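**Re: [workshop-bots] gripper build – cube mounts, cable, tape**

Sorry for the slow answer, been flat out. Typing this between jobs so forgive the mess.

> On the weekend someone wrote:
>
> Got the Fasteton printed over the holidays, body and both fingers. Two things before I glue anything. Does the marker cube go on the base or out on an arm? And what are people doing for the finger pads, mine slip on anything smooth. Also is the Plundwood board still the one to buy or has everybody moved on?
>
> Cheers from a very hot garage in Clerham

Cube first. Ours are on the base now. Had them out on a stalk in November and the flex was awful, you'd turn your wrist and the pose would lag behind then catch up with a wobble. Don't glue it though. Two M3s and a captive nut. You will want it off again, trust me.

Print the cube in white, stick the markers on after. Matte paper, not the glossy sticker stuff. Overhead tubes bounce straight off gloss and the tracker loses the whole face. Leave a decent white border too, we trimmed ours too close to the black the first time and had to redo the lot. 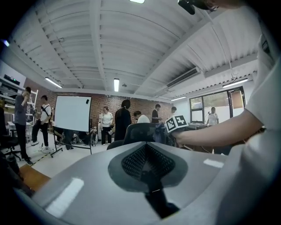
The other thing with the cube is which way round you number the faces. Write it on the inside in pencil before you assemble. We had a left and a right swapped for a whole evening and blamed the calibration, the USB hub and the firmware, in that order.

Finger pads. Tried bike tube (too stiff), shelf liner (tears), then poured silicone in a printed mould, which is what I'd do. Shore 20 or so if your supplier has it. Rough up the mould with 300 grit so the pad comes out with a bit of tooth. It won't fix smooth plastic completly but fabric and cardboard are fine. Sand the inside of the finger as well or the glue lets go.

Cable – strain relief at the elbow and again at the chest. Not at the gripper. If you anchor it at the gripper every reach tugs on the connector and it works loose. I killed 3 connectors that way. Right angle plugs help, leave yourself a loop of slack at the shoulder.

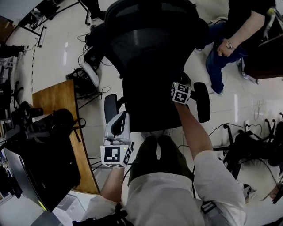 Can you run both grippers off the one battery?

You can if the pack will hold its voltage with both of them squeezing at once, but put a fuse on each lead and keep the tracking side on its own regulator.

Found that out when one side kept resetting. Looked like a software bug, was a brownout. The log had 1,167 dropped frames in a single session and every one of them lined up with the other hand closing. Big cap across the supply got us part of the way, seperate regulator sorted the rest.

Board: Plundwood is still fine if you can get it. The newer rev moved the mounting holes so check before you print the tray. The Þrastardóttir fork of the firmware is the one with the proper end stop handling, grab that and not the original. Config file is a bit cryptic, the finger travel is in encoder ticks and the comment saying millimetres is wrong. I'll put in a fix when I get a minute.

For first tests go with something soft. Old tea towel, sock, whatever's in the rag bin. Hard stuff will have you chasing force limits before you know if the fingers even close square.

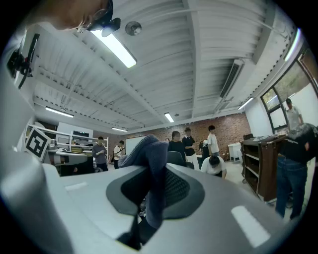

*Navy fabric held upright in the jaws, light grey body.*

If your fingers don't meet evenly at the tip, shim the pivot, don't file the finger. Washer from the bits jar does it. And check again after the garage cools down, PLA in that heat will creep. PETG if you're doing another set.

Will post the mould STL tonight if I can find which laptop it's on. Someone remind me if it's not up by the weekend.

Gotta run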